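# Clumivero After One Season: Notes on a Player-Owned Economy

*2026-06-13*
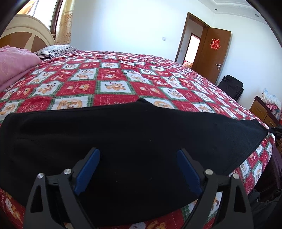 *Black cloth laid out on the bed.*

The first competitive season of Clumivero closed in May, and the studio behind it, Deltside, has since published its revised rules for the trading of in-game property. I have taken part in the game since the closed test and have held land in it for most of that time. The following notes set out how the economy performed, in my view, and which of the new rules deserve attention from players who are considering a purchase.

Clumivero is a town-building and trading game played in the browser. Each player receives a plot at no cost and may produce basic goods on it without spending any money. Additional plots, workshops and river licenses are issued as tokens, which can be held in an outside wallet and sold to other players through the Litby marketplace. The in-game coin, called the sequin by most of the community, cannot be withdrawn directly. It must first be exchanged for a licensed item, and only that item can be sold.

This arrangement was intended to slow speculation. During the first weeks of the season it did so to a reasonable degree. Prices for river licenses remained stable, and new players were able to acquire a workshop after a modest period of ordinary play. The position changed once the harbor district opened. Deltside released eight harbor plots by auction, and four of them were obtained by a single trading group. The group then controlled the supply of salt, an ingredient required in nearly every recipe above the basic level.

Saeed Azimi, who maintains the player-run price index, wrote at the time that the auction rules had been drafted for a much larger map. I agree with that assessment. The limit on holdings applied to each wallet, and a group with several wallets was able to satisfy it without difficulty. Deltside acted within its own rules when it declined to reverse the sales.

The revised rules address the matter in two ways. Harbor plots will now carry an upkeep charge that rises with output, payable in goods. In addition, salt may be produced inland at a lower yield by any player who has reached level nine. The second measure seems to me the more useful of the two. An upkeep charge can be passed on to buyers, whereas a second source of supply gives those buyers somewhere else to go.

I am less satisfied with the changes to plot rental. Under the former system, an owner could lend a plot to another player and divide the proceeds by agreement. Rental contracts must now be registered through Sequeira, the new escrow tool, and each registration carries a fee. Mafalda Loureiro, who organizes one of the larger rental guilds, has asked Deltside to waive the fee for contracts between members of the same guild. No answer had been posted when I prepared this entry. Small landlords, among whom I count myself, will probably allow their existing agreements to expire.

Players should also note that the Litby listing page does not yet display outstanding upkeep. A buyer may therefore acquire a plot together with its arrears. Until the page is corrected, the balance can be checked in the game itself - open the district map, select the plot, and choose the ledger tab.

My own holdings remain unchanged for the present. I have kept my workshop and my river license, and I have withdrawn one inland plot from sale in order to test the new salt recipe. The yield figures will be entered in the spreadsheet linked from the sidebar once a full production cycle has been completed.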